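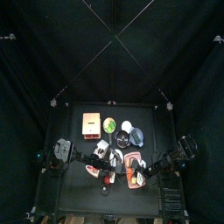 Home | Kitchen Talk | Interviews | Contact

Ilse Van Rooij has bought kitchen things for children for 16 years, so I asked her what deserves shelf space. "A frying pan," she said, before I'd even got my coat off! "They'll cook anything in it. Last Thursday I had soup out of one." She likes a pan with a bright inside, and a pot with a lid (lids vanish, she warns, so buy a spare).

And pretend food? She'd keep it to a small basket. "I once had 200 pieces. We spent the whole morning picking up peas."

Her own favourite is a toaster from a jumble sale — the lever's gone and she won't hear of replacing it.

Comments

Lieven: Ours sleeps with the saucepan.

Marcelino S.: Where do you get spare lids? We've lost two behind the radiator.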